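Sigo con lo de Karras. Leo «96 % de éxito» clasificando setas de emergencia y voy al anexo: 16 intentos por pieza, siempre la misma caja naranja.
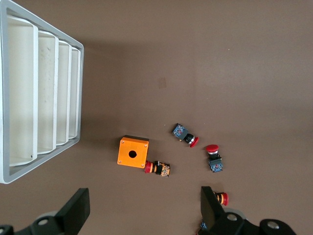 Y el reinicio a mano no cuenta como fallo. Pregunté a Myrto Psarras por el criterio. Sigo esperando.

Con 972 demostraciones detrás, yo pediría al menos otra mesa y otra luz. Arnaldo Rebelo dice que soy un pesado. Puede.

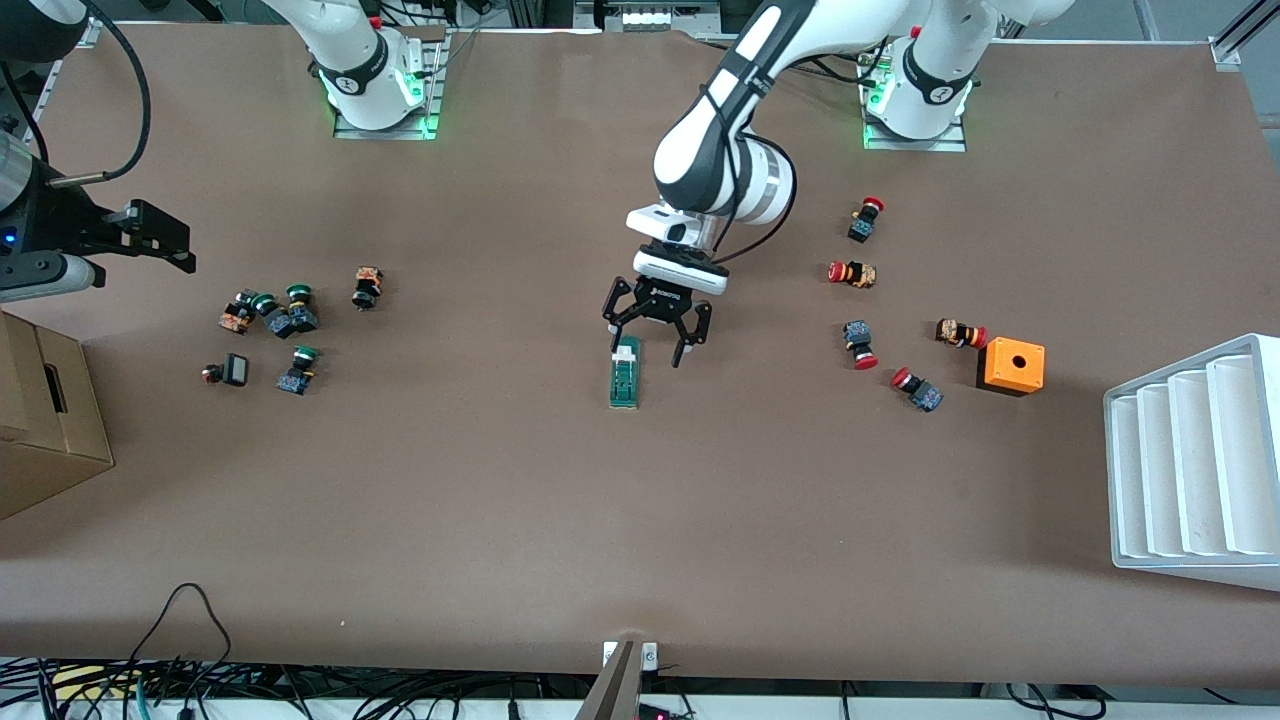
Ledovdale, julio

Publican por fin los registros. Sin línea base. A ver quién lo replica.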